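On 19th January the Flerkow list digest wrote:
> Is anyone running the Pladik planner on two arms at once?
> Ours stalls whenever the grippers get close.

Yes, and it's brilliant once you tune it! Drop the clearance margin to 18 mm and replan every 900 ms.

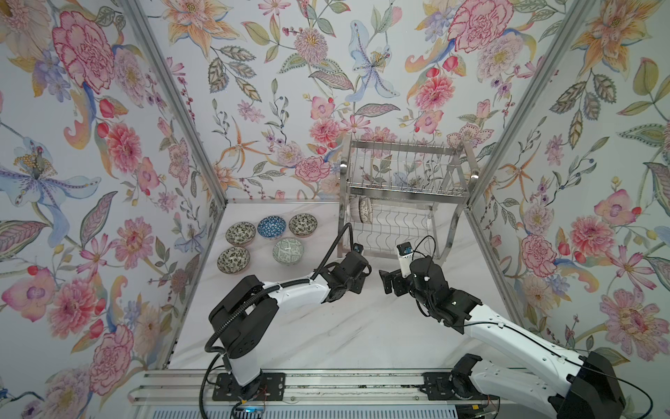 The stall comes from the collision checker – it treats both wrists as one fat blob. Split them and paths come back quickly, even with the grippers nearly facing each other over the floor and a dish rack in the back corner. I'll push my config to the Sturnitz branch, ticket 1191.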